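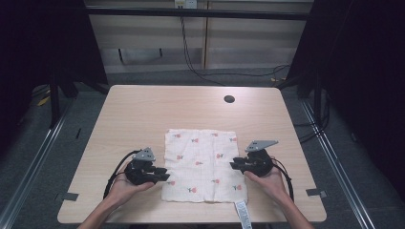 Flowered muslin on the light table, care tag toward the front.

March, 4:40 pm, dye bench

Okay, madder again. I promised Liliana I'd write this batch up before I forgot which jar was which, and I have already forgotten which jar was which, so bear with me while I work backward from the labels that survived.

Where we left off: the first madder bath came out brick, the second came out a sort of tired salmon, and Raffaele wanted to know why, seeing as we used the same root from the same sack. My money was on the water. We filled the first pot from the rain barrel and the second from the tap, and the tap in this building is hard enough to fur up a kettle in a week. Madder is supposed to like hard water, though! Everyone says add chalk. So if anything the tap pot should have been the good one, and it was the sad one. Hm.

So today I did the boring thing and kept everything the same except the water. Four lengths of plain cotton, all cut from the same end of the bolt, all scoured yesterday in soda ash and a squirt of the neutral soap (the good one, not the lemony one somebody keeps bringing in from home). Total dry weight of the cloth was 396 grams. Mordant was alum acetate at eight percent, then the wheat bran dunk, then a proper rinse. I say proper because last time I skimped and we got those chalky patches along the fold.

Pots:
Alley pot, rain water, no chalk
Alley pot, rain water, one spoon chalk
Tap pot, no chalk
Tap pot, one spoon chalk

(Alley pot just means the pots that live on the shelf by the alley door. Corrado asked me twice. They're all the same stainless.)

Ground madder went in at half the weight of the fiber, soaked overnight in a jar each. Brought them up slowly, and this is where I think we went wrong before. I had the probe thermometer in one pot and was going by feel on the others, and the second burner from the left runs hot. Way hot. I moved the probe around this time and at one point that pot was a good bit over where it should have been while its neighbor was still lukewarm. Madder goes brown if you cook it, everybody knows that, I know that, and still I've been trusting the knob. So from now on that burner gets turned down to two and stays there. I put tape on it.

Held them all at 150 F for an hour, then lids on, heat off, and left them to sit while I had lunch with Ottavio, who had opinions about indigo that I'll put on another page because they deserve their own page.

Results, still damp, so take with salt:

Rain, no chalk: orange, really quite orange, like the inside of a cantaloupe. Pretty but not what we're after.
Rain with chalk: best of the lot. A proper warm red, even all the way across, no streaks.
Tap, no chalk: nearly the same red, a hair duller. I had to take them both to the window to tell.
Tap with chalk: back to salmon-ish brown. Aha.

So the tap water already has plenty of chalk in it, and the spoonful on top pushed it too far, or that's my guess. I pulled out the old notes and sure enough, the salmon batch has "+ chalk" squeezed into the margin in Nazareno's handwriting. Sorry, burner, maybe it was only half your fault. I'd want to run it again with two spoons in the rain pot to see if that goes brown as well, otherwise I'm just telling myself a story.

Other bits from today:

The bran dunk smells like a horse. I don't mind it but the people upstairs do, so do it before ten or after five.

We're down to 258 grams of ground madder in the Wodex tub, plus the whole root in the paper sack. The whole root is from the Nallau order and needs grinding, and the grinder needs a new gasket, and the gasket is on my list, where it has been for a while. Corrado, if you're going past the hardware place please just get two.

Swatches: I cut a strip off each, punched the corners (one hole, two holes, three, four, same order as the pot list) and pinned them to the board under the shelf. Half of each strip is covered with card for the light test. Please don't straighten the card! Last time someone straightened the card and we lost the edge line, and then it was anyone's guess what had faded.

Wash test goes in tomorrow morning. Warm water, neutral soap, a bit of white cotton tied in with each one to catch any bleeding. If the rain-with-chalk one holds I'll mark it down as the house red and we can do the full length for Obi, who has been very patient and has only asked three times.

Exhaust bath: I saved the two good ones in lidded buckets by the sink. There's loads of color in there still and I'd love to throw some silk in just to see, Liliana, you said you had scraps? Even a sock's worth would do. They'll keep for a couple of days in this weather and then they'll get fuzzy.

Spent madder is draining in the sieve. It can go on the compost once it stops dripping.

Still to do: grinder gasket, more alum acetate (half a jar left), wash the big spoon, two-spoon rain pot, find out who has the good scissors.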